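Gripper night moves to Mondays

A quick bit of news from the Ellwood workshop, for anyone who's been asking how the Mullura is getting on. It has fingers! Two of them, black, with grippy pads, and from Mon 15 February we're giving it the whole evening instead of squeezing it in after the bike repairs.

Mullura is our hand-held gripper, the one I started on my kitchen worktop in September with a bag of screws and far too much confidence. The first set of links bound up every time I squeezed, so I redrew them with brass eyelets at the joints and had another go. That was version 9, if you count the one I trod on. I've spent £40 on it so far, mostly on bits I then didn't use, and I'm enjoying myself enormously.

The pads are the part I'm fussing over now. I cut the tips on a slant so they can get in close to things, and each one has a couple of small holes in it. Glass is what I want it to manage next, jars especially, and then thin things like rods and spoon handles.

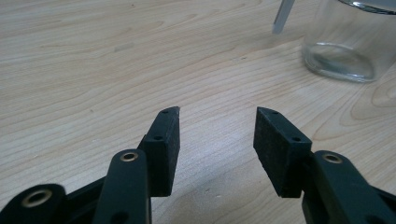

Elsie Ackroyd thinks I should leave glass alone until I've sorted out how hard the thing squeezes, and would start with plastic tubs and work up. She'd also like a stop fitted on the linkage so that it can't close past a set point, and she has offered to draw one up. Fair enough, I said yes to the stop (still thinking about the tubs).

We've got the long bench from seven until the lights go off. Bring something awkward to pick up, and if you have any spare M3 screws, the short ones, I've run out again. Tea's in the usual cupboard, but the milk isn't, so bring that too if you take it.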